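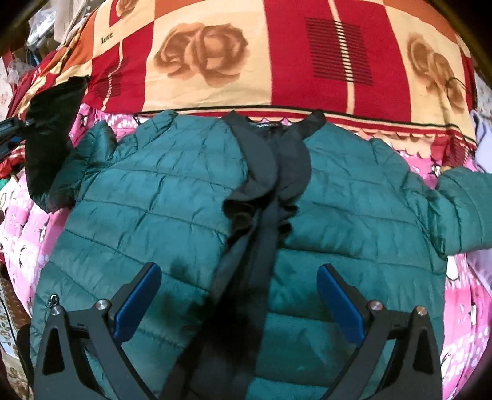

Re: [bruletmont-racing] Saturday's card

Ikechukwu Iyamu wrote:
> Prorno won by 2 lengths at Thampi in March and you all
> laughed at me. Put him down for the 377 sweep again.

I laughed because you'd backed the other one, Ikechukwu. It's in the archive.

Prorno is a fine horse over a mile on soft ground with nothing beside him. On Saturday he gets firm going, eleven rivals and Gurkero, who bit him in the paddock last time. I'm on Gurkero.

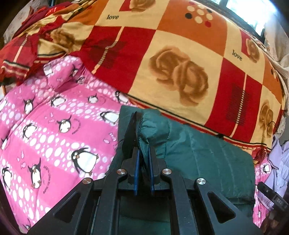 Green quilting, close up.

The sweep pot stands at £900, or £955 if Ikechukwu pays what he owes from Thampi. First race is at two. Bring cash, as the man at the gate still regards cards as a passing fad.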